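一只木盒子，收住我全部的零碎

我有个毛病，东西越小越舍不得扔。单只的耳钉、掉了扣的手链、大衣上多配的那颗扣子、不知道哪年从哪个摊子上买回来的一小袋珠子，统统塞在床头柜第一层抽屉里。塞到去年十一月，抽屉拉不开了。真的拉不开，里面有条链子卡进了滑轨，我蹲在地上用晾衣架的钩子勾了半天，最后把整个抽屉卸下来才算完。

那天晚上我坐在地板上，面前摊着一堆亮晶晶的乱麻，下决心要买个像样的首饰盒。

说起来容易，挑起来真要命！我先去逛了Flisance，就是商场四楼那家卖收纳的，店里一面墙全是绒布盒子，粉的灰的墨绿的，打开一股胶水味。绒布我是吃过亏的，以前有一只，用了两年，绒毛全粘在项链的细扣里，拿牙签都挑不干净。后来又在网上看中一款三层抽屉的，样子很美，评论区里一位买家说抽屉浅得连戒指都要躺着放，我就默默关掉了。

最后让我掏钱的是Stesumon的格子木盒。老实讲它一点也不花哨，就是一个带翻盖的木头盒子，橙棕色，上了一层清漆，盖子是木框镶一块透明板。我喜欢它的格子：中间一个大的，四边围着一圈小的，像小时候外婆家过年摆的那种攒盒，瓜子放一格，冬瓜糖放一格，谁来了都先伸手去中间那格抓。

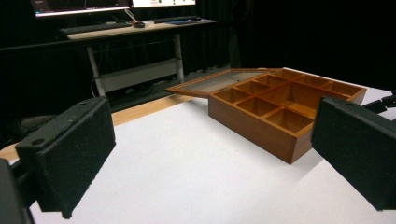 先倒出来，再谈怎么放

我认识的人里，十个有九个买了新盒子就急着往里装，我以前也这样。结果就是把旧抽屉的乱原样搬进新盒子，还多花了一笔钱。

这回我学乖了，盒子先空着，敞着盖晾了几天（新漆多少有点味道，我鼻子又灵）。然后找了张白桌子，把所有家当哗啦一下倒上去。一定要白色的桌面，或者铺条白床单也行，深色桌面上那种米粒大的隔珠，掉下去就等于没了。

倒出来之后按"多久戴一次"来分，别按材质分。我一开始分的是金的一堆、银的一堆、石头一堆，看着挺专业，过了两个星期就全乱套了，早上七点半要出门的人哪有心思想这个耳环算银还是算合金。现在我的分法很土：天天戴的、出去吃饭戴的、夏天才戴的、坏了等着修的、舍不得扔又不会戴的。

天天戴的占靠手边的几个小格，一对耳环一格，绝不合租。戒指我也是一枚一格，有人觉得浪费，可你试试摸黑伸手进去一把就摸到想要的那只，那个痛快劲儿！坏了等着修的放最远的角上，眼不见心不烦，等攒够一格再一起拿去楼下的Flullutar，那家修表修链子的小铺子，换个龙虾扣十来分钟的事。

中间那个大格我犹豫了很久。放手镯吧，小格子里就没地方放项链；放项链吧，又怕它们在里面打成一团。

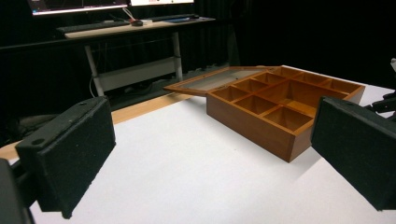 我试过的笨办法有好几种。把项链套在吸管上再扣起来，确实不打结，可吸管太长，得剪，剪完又翘。用小自封袋一条一条装，好是好，就是打开盒子看见一堆塑料袋，像药房。现在我只让大格里住两条粗一点的珠串，细链子全部单独进小格，扣好扣子再盘进去，顺序别反。这一步偷懒，下次就得拿两根缝衣针慢慢挑，我挑过，挑到眼睛发花。

透明盖子也要说两句。买之前我嫌它露，怕里面乱了难看，用了才知道露有露的好处。以前抽屉一关，里面有什么我自己都忘了，有一回差点又买了一对一模一样的耳钉。现在路过瞟一眼就晓得。缺点嘛，爱留指印，隔三差五得拿眼镜布擦一擦；还有就是别放在窗台上晒，木头和珠子都不喜欢大太阳。

至于那些石头珠子，我要单独替它们讲几句话。

我手上最宝贝的一类就是各色石头混串的项链，奶白的、灰的、灰扑扑的粉、暖暖的橙，中间夹着细小的金色隔珠。这种串子单看每颗都不张扬，搭在一起就很耐看，配黑毛衣、配白衬衫都压得住。它也最娇气，线怕拽，珠面怕磨，跟金属链子关在一格里，过一阵子就不亮了。香水也得躲着点，我都是喷完香水、换好衣服，最后才戴它。

收的时候别拎着一头往下放，那样全部重量都挂在线上。我的习惯是先让它整条落在桌面上，松松地堆一会儿，趁这工夫用软布把珠子擦一遍，再双手捧进格子里。听着像伺候祖宗，其实也就刷两条短视频的时间。

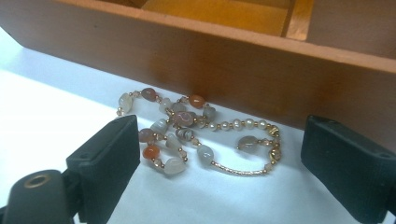

木盒前的混色石珠项链，金色小隔珠点缀其间。

盒子用到现在，要说毛病也有。隔板是薄木片，好看归好看，宽一点的手镯硬塞会顶着，我就不塞了，另外找了个小碟子摆在盒子旁边。底下没有垫东西，耳钉丢进去会"嗒"一声，早起怕吵到人的，可以剪块薄毛毡铺上。我自己倒挺喜欢那一声，听见就知道它归位了。

朋友来家里看见，问我是不是得首饰很多才用得上这样的盒子。哪有，我那堆东西里能叫得上价钱的没几件。要是你手头只有三五样，先找个月饼盒，里面用硬纸板隔一隔，用上一个月，看看自己到底要几个格、要多大的格，再去买也不迟。我就是没先试，头一回买的那只绒布盒，现在装的是电池和备用钥匙。

哦对了，那条卡在滑轨里的链子，断成了三截，还在"等着修"那一格里躺着呢。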